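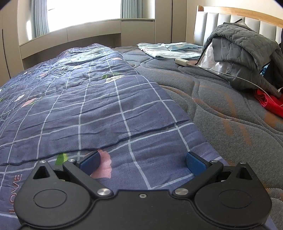
*Kellville, September*

To: mosard-users
Subject: Re: [mosard-users] Moving a group over from Radex, missing posts and double alerts

> I run a group for people in our part of town who swap tools, kids' clothes
> and so on. We have been on Radex for four years and want to move to Mosard
> before Radex drops the free tier for groups over 50. We have 55 members.
>
> I exported from Radex on my phone and imported the file into Mosard. It said
> the import was complete. Radex shows 2292 posts in the group. Mosard shows
> 1736. No error, no list of what was skipped. I tried it twice with the same
> result.
>
> Second problem. The handful of members who have already joined say they get
> every alert twice on Android. On iPhone it seems fine.
>
> Third, is there any way to keep the old member names on the old posts? Right
> now most of them say "Former member", including mine.
>
> I'd like to get this sorted before I invite everybody else.

I moved two groups from Radex over the summer and hit all three of these. Taking them in order.

**Missing posts**

The phone export from Radex leaves out replies. It only writes top-level posts, plus any reply that has a photo attached. If your group is anything like mine, that would be the gap. You can check by opening the export file on a computer (it's a zip with one big JSON file and a media folder) and searching for `"parent"`. If there are almost no hits, you have the short export.

The full export is only on the Radex website, under Group settings > Data > Request archive. You have to be the group owner. An admin sees the same page but the button is gray. It goes into a queue and they email you a link. My first one came in twenty minutes and the second one took until the next morning. The link is good for seven days.

Before you import the full file, delete the imported posts from Mosard. Mosard does not match old posts against new ones, so if you import on top of what you have, you get every top-level post twice. Go to Group > History > Imported and pick "Remove this import". Do that for both tries, they are listed separately. Posts that people wrote in Mosard itself are not touched.

The importer also skips these, even with the full file:

- polls (the question comes through as plain text, the votes don't)
- posts with only a sticker
- anything from a member who asked Radex to erase their account

In my larger group that last one came to 61 posts. They are not in the archive at all, so there is nothing to recover. I pinned a short note in the new group saying some old threads would have holes in them, and that was the end of it.

**Double alerts on Android**

There are two separate settings and the Android version turns both on when somebody joins through an invite link. One is Alerts > Groups > All posts. The other is Alerts > Topics > General. Every post in General counts for both. Each member has to turn one of them off on their own phone; the owner can't do it for them. I would turn off the Topics one, as the Groups one also covers any topics you add later.

If people join by typing in the group code instead of tapping the link, only the Groups setting gets turned on. For my second group I sent out the code and had no complaints. Since you still have most of your people to invite, I'd do it that way. The code is on the group info page, under the QR square, and it expires after 30 days unless you change that.

There was a post on this list in the spring saying the next Android release would fix this. I'm on the current one and it still does it.

**"Former member" on old posts**

Mosard matches names by email address. Radex replaced emails with an ID number in the phone export, so nothing matches. The full archive has a second file called members.csv with both the ID and the email for everyone who left their address visible to the group owner. Put that file in the same zip as the posts, at the top level, before you import. Don't rename it.

After that, names fill in as people join with the same address they used on Radex. It isn't instant. It runs overnight. Anybody who joins with a different address stays "Former member" on their old posts until they add the old address to their Mosard profile as a second email. They can take it off again later and the names stay.

If you have people who hid their address on Radex, you can add the rows by hand. The columns are id, name, email, in that order. Save it as plain CSV. I used a spreadsheet the first time and it turned the long ID numbers into something with an E in the middle, and the import ran without a word and matched zero people. I now edit the file in Pan, which leaves the numbers alone. Any text editor would do.

**Order of steps**

1. Request the full archive from the Radex website.
2. Remove both old imports in Mosard.
3. Unzip the archive, fix up members.csv if needed, zip it again.
4. Import from the Mosard website, not the app. The app gave up on my bigger file at 80 percent.
5. Wait a day, then check a few old threads that you know had replies.
6. Send out the group code.

I left the Radex group open but read-only for a couple of weeks. The setting is under Posting > Owner only. A few people kept looking for things there at first, mostly old pickup addresses and the paint color thread, and it saved me some messages. If you're over their limit when the change comes, I don't know whether a read-only group still counts. Their help page doesn't say. I'd save a copy of the archive somewhere safe in any case.

One more thing on photos. Mosard shrinks them on import. If you have pictures of paperwork or receipts that people need to be able to read, pull those out of the media folder and add them under Files, where they are kept at full size.

If your count still comes up short after the full import, post the two numbers here along with how many hits you get for "parent", and say whether the group ever had polls.

--
To leave this list, send a blank message with "unsubscribe" in the subject line.
Please trim quoted text when you reply.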